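Section 4: Setting up your Deketti water filter under the sink

Now for the good bit! By the end of this section you'll have filtered water coming out of your own kitchen tap, and most people manage it in an afternoon, with a tea break. Read all the steps once before you pick up a spanner.

You will need: the filter head, one cartridge, both push-fit hoses (grey for in, blue for out), the wall bracket with its 4 screws, a bucket, an old towel and a torch.

Caution: The Deketti is for cold water only. Connecting it to the hot pipe will damage the cartridge and may cause a leak.

4.1 Getting the cupboard ready

1. Clear out the cupboard under the sink. All of it, even the carrier bags.

2. Turn off the cold supply at the small valve below the tap. If your valve has a slot in place of a handle, a quarter turn with a flat screwdriver closes it.

3. Open the cold tap and let it run until it stops. Leave it open for now.

4. Put the bucket under the pipe joint and spread the towel around it. A cupful or so will still come out when you undo the joint. 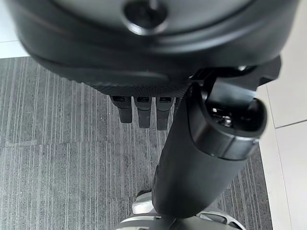 4.2 Fixing the bracket

5. Hold the bracket against the side wall of the cupboard with the arrow pointing up. Leave a gap of at least 6 cm below where the cartridge will hang, or you won't be able to get it out again when it needs changing. (Yayra Kpodo on our help desk says this is the call she gets most, so do measure twice!)

6. Mark the holes, drill shallow pilot holes and drive in the screws by hand. Stop when the bracket is snug.

Note: If your cupboard walls are thin, use the short screws from the small bag marked B.

7. Slide the filter head down on to the bracket until it clicks. It's a lovely solid click and you'll know it when you hear it.

4.3 Connecting the hoses

8. Undo the joint between the cold pipe and the tap tail. Fit the Haddad tee piece, making sure the rubber washer is sitting flat.

9. Push the grey hose into the port marked IN. It goes further than you'd expect, so keep pushing until the white line on the hose disappears. Give it a gentle tug.

10. Do the same with the blue hose and the port marked OUT.

Caution: Never bend a hose tightly. If it has to turn a corner, let it make a wide, lazy loop. 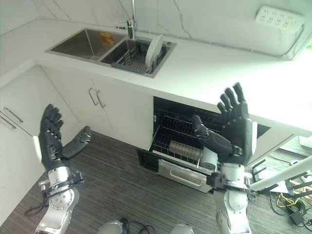 11. Take the cap off the cartridge, line up the two dots and twist it to the right. Hand tight is plenty.

12. Close the tap, then open the supply valve slowly. Run a dry finger around every joint and check with the torch. If you find a drip, close the valve, pull the hose out, trim the end square and push it in again.

4.4 First flush

13. Run the cold tap for 26 minutes. The water may look grey or cloudy to begin with. This is fine carbon dust from the new cartridge and it does no harm, but don't drink it. Your houseplants will be delighted with it.

14. Turn off the tap, wait 2 minutes and check the joints once more.

15. Write the month on the sticker and put it on the front of the cartridge. If you fit yours in November, change it the following May.

Then pour yourself a big glass and see what you think! For cartridge changes, go to Section 5.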